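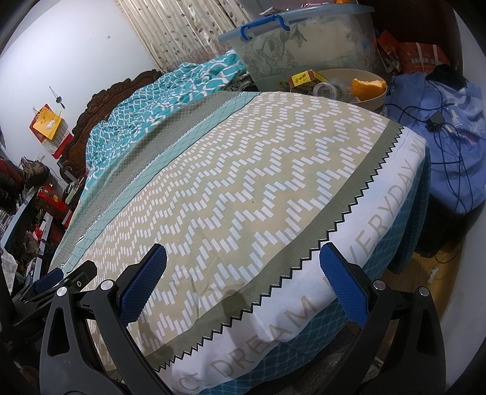
Figure 5. Pillow on lattice-print sheet, comforter toward the headboard, storage box by the curtain

5 Making Up the Bed

This section covers the pillow, the sheet, the comforter and the storage box supplied with the Kulteo bedroom set. Assembly of the bed and headboard is covered in Section 4. Washing is covered in Section 6.

5.1 Before you start

Read all of Section 5 once before making up the bed for the first time. Allow new bedding to rest out of its packaging for a full day. A pillow that has been vacuum packed does not reach its final height until then.

You will need:
Mattress, in place on the bed
Sheet, teal with white lattice print
Comforter, teal with white wavy-line print
Pillow, with printed top and side panels
Storage box with latching handle

CAUTION: Do not open packaging with a knife or scissors pushed in point first. Cuts in the pillow shell are not covered by the warranty.

CAUTION: Keep plastic packaging away from infants, children and pets. Dispose of it before the bed is used.

5.2 Fitting the sheet

1. Clear the mattress of all items, including the pillow.
2. Check that the mattress is pushed fully up to the headboard.
3. Lay the sheet across the mattress with the printed face up. The lattice lines on the face are sharper than on the back.
4. Center the sheet so that the overhang is equal on both long sides.
5. Tuck the sheet under at the headboard end first. Lift the mattress at the corner only as far as needed to pass the hand under.
6. Move to the foot end. Pull the sheet toward you until the lattice lines run straight, then tuck it under.
7. Smooth the top from the center outward with the flat of the hand.
8. Leave the sides hanging, or tuck them as preferred.

NOTE: If the sides are left hanging, the sheet must not lie on the floor. Shorten the drop by tucking the excess under the mattress.

CAUTION: The headboard carving has raised scrollwork. Do not drag the sheet across it. Threads caught in the carving should be lifted off by hand, in the direction opposite to the pull.

5.3 Preparing the pillow

The pillow is 686 mm long and weighs 900 g when dry. Check the weight after washing if there is any doubt that the filling has dried through. A pillow that weighs more than 900 g should be returned to the dryer or line and must not be put on the bed.

1. Hold the pillow by the two short ends and shake it lengthwise.
2. Lay it flat and press the filling from the corners toward the middle.
3. Turn the pillow over and repeat.
4. Feel along the length for lumps. Break them up through the shell with the fingertips. Do not strike the pillow.
5. Inspect the seams where the top meets the side panels. Loose stitching must be repaired before use.

NOTE: New pillows may give off a slight odor. Air the pillow near an open window, out of direct sun, until the odor is gone.

5.4 Placing the pillow

The printed top has a beige field with a chevron pattern of small white rectangles. A grey-green band with a zigzag edge runs along the side of the field, next to the white panel with the large lettering. Use these parts of the print to set the orientation.

1. Place the pillow on the sheet with the beige field facing up.
2. Turn it so that the lettered panel faces the open side of the bed. The word DREAM should be readable on the panel.
3. Slide the pillow to its final position. Lift it slightly while moving it so that the sheet does not bunch underneath.
4. Press once along the center line to seat the pillow.

If the zigzag band has rolled up onto the top, the filling has shifted to one side. Repeat 5.3, steps 1 to 3.

NOTE: When moving the pillow, grip it at both sides across its full thickness. Do not pick it up by a pinch of the shell or by one corner. Repeated lifting by the shell alone stretches the print and opens the seams.

NOTE: Turn the pillow end for end once a month. The print remains facing up and the wear is shared between the two ends. The lettered panel will then face the other side of the bed until the next turn.

5.5 Comforter

The comforter may be spread over the whole bed or gathered at one end during the day.

To spread the comforter:

1. Remove the pillow and set it on a clean surface.
2. Shake the comforter out over the bed, holding two corners of the short side.
3. Bring the upper edge to within a hand's width of the headboard.
4. Even out the overhang on both long sides.
5. Fold the upper edge back and replace the pillow as in 5.4.

To gather the comforter:

1. Take hold of the lower edge and fold it back toward the headboard.
2. Fold again until the sheet is clear for the required length.
3. Leave the folds loose. Tight folds set creases in the filling.

CAUTION: Do not force the comforter into the gap between the mattress and the headboard. It can wear against the carving and may come out marked with furniture wax.

5.6 Storage box

The translucent box takes bedding that is not in use. The handle latches at the end of the box. Part numbers for replacement handles and lids are in the parts list under Gokulura, item 244.

1. Wipe the inside of the box with a dry cloth.
2. Check that the items to be stored are clean and fully dry.
3. Fold each item to the length of the box. Place the heaviest item at the bottom.
4. Fit the lid and press along all edges.
5. Close the latching handle. It must click. If it does not, the box is overfilled. Remove one item and try again.

CAUTION: Do not lift the box by the handle when it is full. Support it from underneath with both hands.

CAUTION: Keep the box clear of heaters. If it is stored next to a curtain, check that the fabric is not trapped under the box or in the lid before closing.

NOTE: Do not store the pillow under other items for longer than one season. Bedding put away in December should be taken out, shaken and repacked in spring.

5.7 Faults and remedies

Sheet pulls out at the foot end
The sheet is not centered. Repeat 5.2 from step 3. If the fault returns, check that the mattress has not moved away from the headboard.

Lattice lines run at an angle
The sheet was tucked under tension at one corner. Release that corner, smooth and tuck again.

Pillow is higher at one end
Filling has settled. Repeat 5.3. If the height does not even out after two attempts, tumble on low heat as described in Section 6.

Pillow slides on the sheet
Check both surfaces for fabric softener residue. Rewash without softener.

Lettering on side panel looks creased
The panel is folded under. Lift the pillow, draw the panel outward by hand and set the pillow down again. Do not iron the panel while the filling is inside.

Comforter fill has gathered at one edge
Hold the opposite edge and shake. Dry flat after the next wash.

Box latch does not close
See 5.6, step 5. If the box is not overfilled, inspect the handle for cracks and order item 244.

Section revised by T. Bárány. Checked by O. Gittins. Continue to Section 6, Washing and Drying.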